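Section 7. Faults During Garment Handling

7.1 Scope

This section covers stops and misgrips that occur while the two-arm station is sorting small textile items on the work table. It applies to stations commissioned with the Tenix controller and the standard parallel-jaw grippers. Walking faults, battery faults and network loss are covered in Section 9.

Revised Aug 26, 2024, by Meifang Ding. The revision replaces the old procedure for code 298, which allowed an operator to restart after a finger contact without checking the finger alignment. Do not use printed copies of the old procedure. If one is taped inside the cabinet door, remove it.

7.2 Code 298 - Finger Contact

Code 298 is raised when both grippers report a side load at the same time and the planned distance between them is below the clearance limit. In most cases the fingers of one gripper have touched the fingers of the other while both were working on the same garment. The controller holds both arms in position. It does not open the grippers and it does not cut motor power.

CAUTION: The arms are still powered after code 298. A held arm can move without warning if the cloth between the grippers slips and the load changes. Do not reach between the grippers until the power light on the cabinet is off. 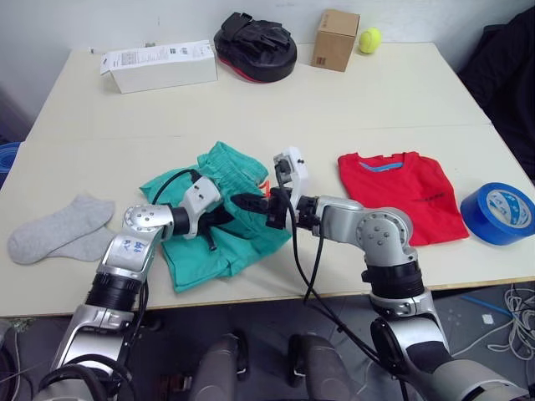

The clearance limit is set at 15 mm on delivery. Some sites lower it to get a better grip on waistbands and collars, where both grippers need to be close together. Hollier sites running the limit below 15 mm reported the most 298 stops last December, and two of them bent a finger. Leave the limit at the delivered value unless the service desk has approved a change in writing.

To clear code 298:

1. Press the stop button on the hand pendant. Wait for the power light to go out.

2. Support the forearm of the arm nearest to you with one hand. The joints have brakes, but the wrist can drop slightly on release.

3. Turn the manual release on each gripper until the fingers open. Do not pull the cloth to force them apart.

4. Lift the garment out. If a thread or tag is caught in a finger pad, cut it. Do not burn it off.

5. Look along each pair of fingers from the wrist end. Bent fingers show as an uneven gap at the tips.

6. Check the cables at both wrists for pinching. A cable that has been trapped between the arms must be replaced even if it still tests good.

7. Restore power and run the finger check from the Service menu. Both grippers must pass before the task is resumed.

NOTE: Clearing the code on the pendant without step 7 writes a bypass entry to the log. The service desk will ask about it.

7.3 Code 16 - Missed Grip

Code 16 means the fingers closed to their end position with no object detected between them. The arm retries once on its own. After the second miss it backs off and waits.

Thin knit items are the usual cause. A sock lying flat gives the fingers very little edge to work with, and the wrist camera can place the cuff a few millimeters away from where it is. Overlapping items make this worse, as the software may treat a pair as one object and aim for the middle of it.

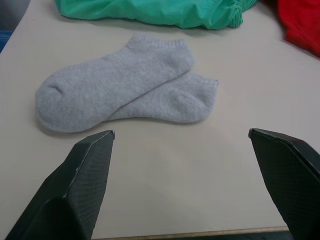
Before changing any grip settings, find out whether the fault is in the aim or in the grip. Fengying Yan of the Bikine service group recommends the following order, which avoids recalibrating a camera that was never out of line.

1. Put the station in Step mode at reduced speed.

2. Command the approach only. Stop before the fingers close.

3. Compare the finger position with the target mark on the pendant display. An offset that is the same on every attempt points to wrist camera calibration. An offset that changes points to a loose gripper mount.

4. If the position is correct, check the finger pads. A smooth or shiny patch on the gripping face means the pad is worn. Replace pads in pairs.

5. If the pads are good, check the table height in the Setup menu against a measured value. Where two tables are pushed together, measure both. An error of 2 mm is enough to cause a missed grip on thin cloth.

Do not raise the grip force to correct a miss. Extra force does nothing when there is no cloth between the fingers, and it shortens pad life on every other item.

7.4 Item Lost or Held by One Finger
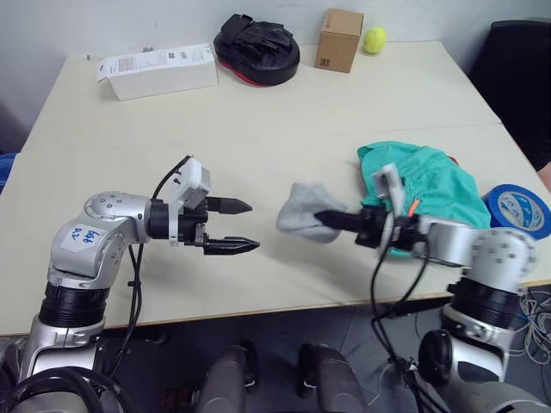

An item can be lifted with most of its weight on one finger pad, or by a fold that is not fully between the pads. The sensor reads this as a good grip, so no code is raised. The item may then drop during transfer, or catch on the other gripper and lead to code 298.

If items drop during transfer:

1. Set the lift pause to On. The arm will stop just clear of the table after each pick and measure the load again.

2. Lower the transfer speed one step at a time until the drops stop.

3. Keep other garments out of the transfer path. A trailing edge can snag and pull the item free.

4. Save the log before switching off. The load record is held in memory and is lost at power down.

CAUTION: Do not catch a falling item or straighten one that is being held. Use the stop button first, then follow 7.2 steps 1 to 4.

7.5 When to Call for Service

Stop using the station and contact the service desk if a finger is bent, if code 298 returns directly after a passed finger check, or if either arm drifts while held. Stations supplied through Jiang should be reported to the Jiang office, with the saved log and the serial numbers of both arms.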